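検索 キーワードを入力 検索

カテゴリー:安全衛生 > 日常点検 > 双腕セル

双腕セル 始業前点検表(コメント付き)
2024-02-29 改訂 対象:ブレルツサイド棟 オデル双腕セル

判定は「良」「否」「保留」で記入。先月の表には「まあまあ」が17件あった。まあまあという判定欄はない。

1 非常停止ボタン
判定:良
押して止まり、戻して勝手に動き出さないこと。
コメント:ボタンの前に置いてあった弁当は移動した。弁当に罪はないが、手が届くまでの間に考えごとをさせる物は置かないこと。

2 腕のケーブル
判定:良
紫のケーブルのたるみ、結束、コネクタの緩みを見る。台の前縁より下に垂れる分は、足や椅子を引っかけないか確認。
コメント:以前は人の肩こりを点検していたようなもので、ケーブルは湿布を欲しがらないだけ楽である。代わりに、痛いとも言わない。

3 保持物の把持
判定:保留
ホワイトボードなど面の広い物は、左右のグリッパーの掛かりを確認。書き込み面に指を入れて直さない。直すときは停止してから。
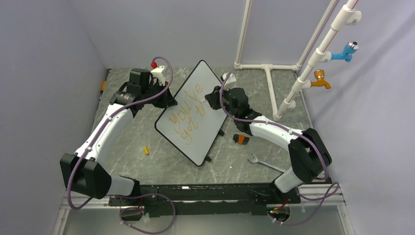 励ましの言葉をロボットに持たせる前に、昼の交代を一人増やしてほしいです。腕が二本増えた日から、見張りは一人減りました。計算が合っているのは表の上だけだと思います。

点検者返答:ごもっとも。交代の件は要望欄に転記済み。要望欄の返事は5月の予定で、励ましのほうが先に届きそうである。

4 作業面の置き忘れ
判定:否
工具は定位置に戻す。動作範囲に残す場合は、理由を札に書く。
コメント:銀色のスパナが台の上にある。導入前なら「誰のだ」と聞けば手が挙がった。今は全員がロボットのほうを見る。

5 速度制限
判定:良
人が扉を開けている間は毎秒180ミリ以下。通常運転の上限は毎秒400ミリ。
コメント:遅いとの苦情あり。遅いのが仕様である。人間のほうは制限値が設定されていないので、各自で。

6 文字書き作業の立ち会い
判定:良
オレンジのマーカーで書かれた文字が読めること。板の傾きと支えを確認し、板の下に手を入れない。
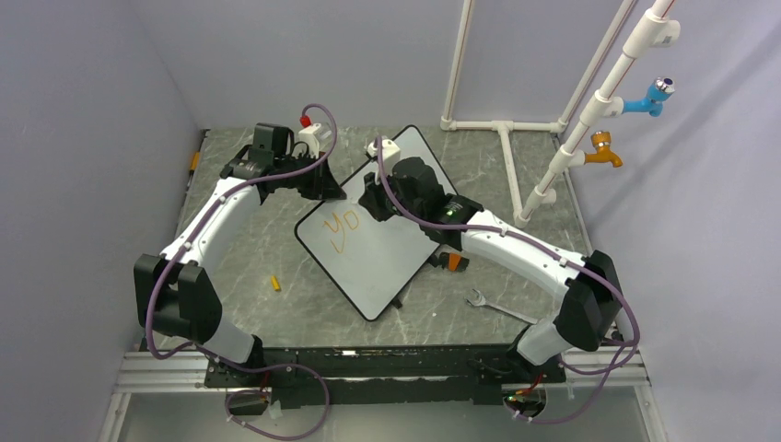

コンディア製作所 生産技術部 自動化推進班

コメント:「yo」の二文字でも点検対象に含む。現場掲示の字は長年、字のうまい人に頼ってきた。その人の仕事は今、字を書くことから、書く腕の横で記録を付けることに変わった。記録の字が大変きれいなので、監査では褒められる。本人が喜んでいるかどうかは、この表に欄がない。

7 工具の受け渡し
判定:保留
ドライバーは握りと先端の向きを確認。つかんだまま人に渡さず、必ず台かトレイに置かせ、停止表示を見てから取る。
コメント:手を出すと受け取れそうに思えるのが一番困る。新人ほど礼儀正しく手を出す。礼は不要、手も不要。

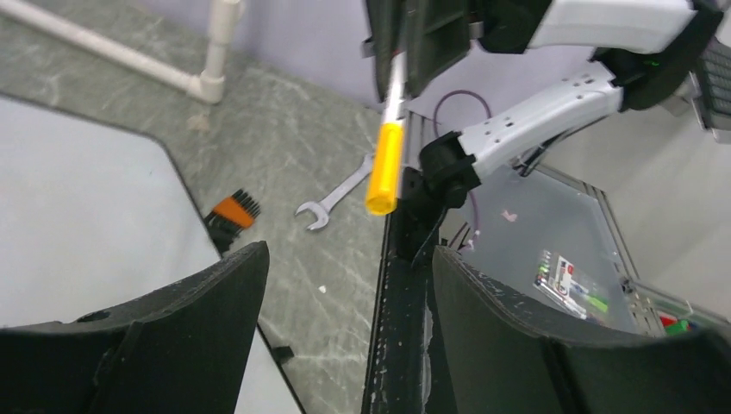

8 グリッパー指の摩耗
判定:良
指の表面のすり減り、浮き、異物。交換の目安は把持300時間。
コメント:軽い傷は記録のみ。人の手袋は申請書なしで替えられないのに、こちらの指は在庫棚から出せる。総務に確認中。

9 記録と引き継ぎ
判定:否
停止した時刻、理由、再起動した人を書く。「なんか止まった」は理由に含めない。
コメント:自動化で減るはずだった紙は、この表を含めて増えている。次回までに一枚にまとめる。まとめるための様式は別紙。

次回点検前の宿題:項目3と7の再確認、項目4のスパナの返却、項目9の書き直し。

最近の記事
・ディマクランガン式トレイの置き場所変更について
・双腕セル立ち会い当番の決め方(改訂)
・耳栓の補充は申請制になりました
・ブレルツサイド棟 休憩室の椅子が足りない件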